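3.2 Legibility of engraved plates after cleaning

The plates were cut from two-color engraving plastic and supplied by the workshop in Sakesthorpe. Each plate carried 9 characters. Cleaning was repeated 41 times with the Villca solution, and the letter edges were then inspected by Kwaku Baidoo.

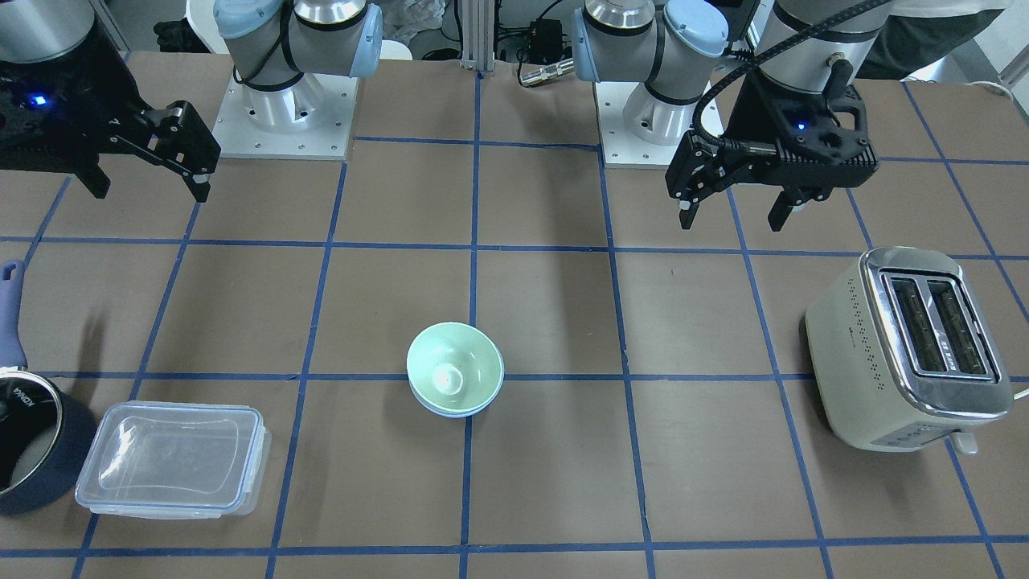
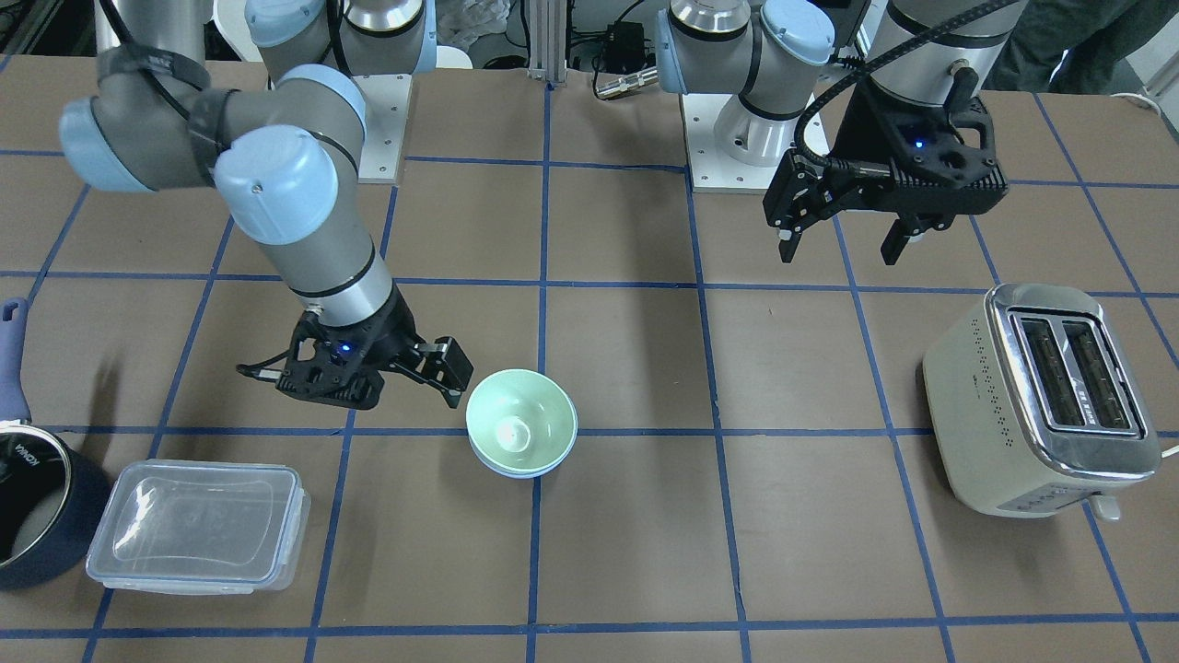
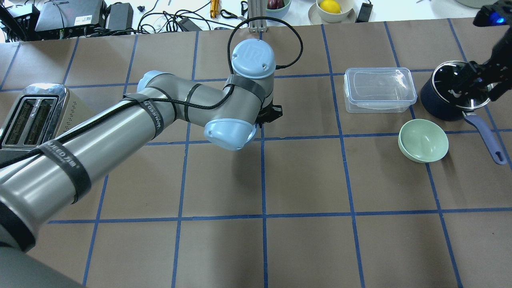
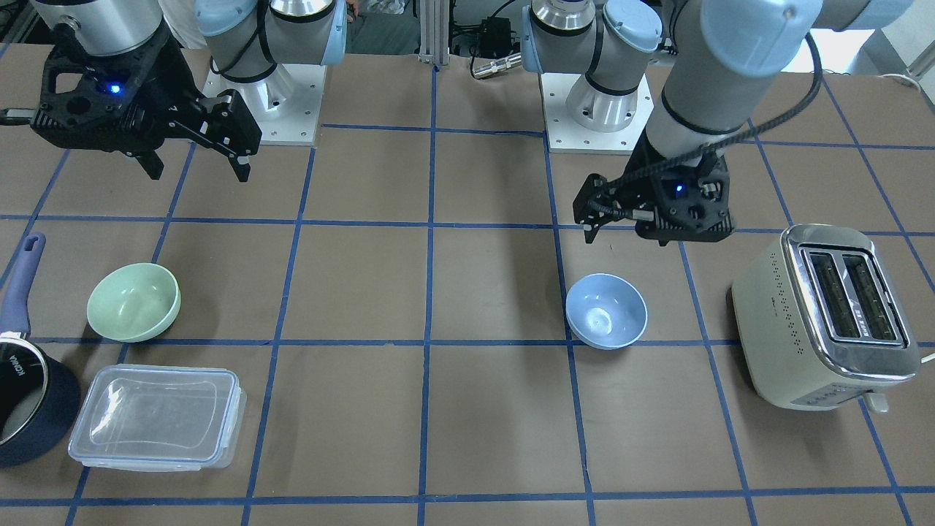
Figure 2. Robot arm and taped table grid, four views.

Of the 1,849 characters inspected, nearly all remained readable. The narrow font showed more filling of the strokes than the wide one, especially in the letter "e".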